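About Us

Stolthorpe is a small shop in Nanddale that tests household products and writes down what we find. We started because we were tired of buying things that promised a lot and did very little. Laundry soap was first. After that came sheets, towels, work socks and rain jackets, and we still haven't run out of claims to doubt.

Atif Chaudhry opened the business after 11 years of buying linens for a hotel chain. In that job he sat through a great many sales meetings. He heard "hotel quality" used for towels no hotel would have taken, and he once asked a supplier what "800 thread count" meant on a sheet you could see daylight through. The supplier changed the subject. Engelbert Frei joined him the next year. He had run a commercial laundry on Torres Street and had opinions about fabric softener, most of them unprintable.

We don't take free samples. Everything we test is bought at a regular store, at the regular price, by someone who doesn't mention our name. Companies do write to us, and some of the letters are friendly. We read them and then we go shopping like everyone else. 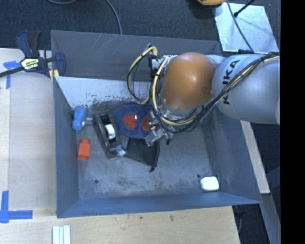 A KUKA arm over a gray bin, with dark blue fabric below the gripper.

Every towel and sheet goes through 20 washes before we say a word about it. Plenty of reviews are written the day the box arrives, and we don't see how anyone could learn much that way. A new towel is often coated with finish, so it feels soft and dries nothing. Wash it for a few weeks and you start to meet the real towel.

Words we don't trust without proof: luxury, eco, antibacterial, cooling, "as used by professionals." Cooling is the worst of them. We have tested 13 pillowcases sold as cooling and could tell two of them from plain cotton - and one of those two was scratchier.

Our reports are published under the name Prutia, first as a printed newsletter every February and now on this site as well. They are paid for by readers. There are no ads and no links that earn us a cut. That keeps us small, and some years it has kept us nervous.

You shouldn't take our word for everything either. Each report lists what we bought, where we bought it and how we washed it, so you can try the same thing at home. If you get a different result, write and tell us. We have changed our minds before - the wool dryer balls report has been rewritten twice, and Engelbert still isn't happy with it.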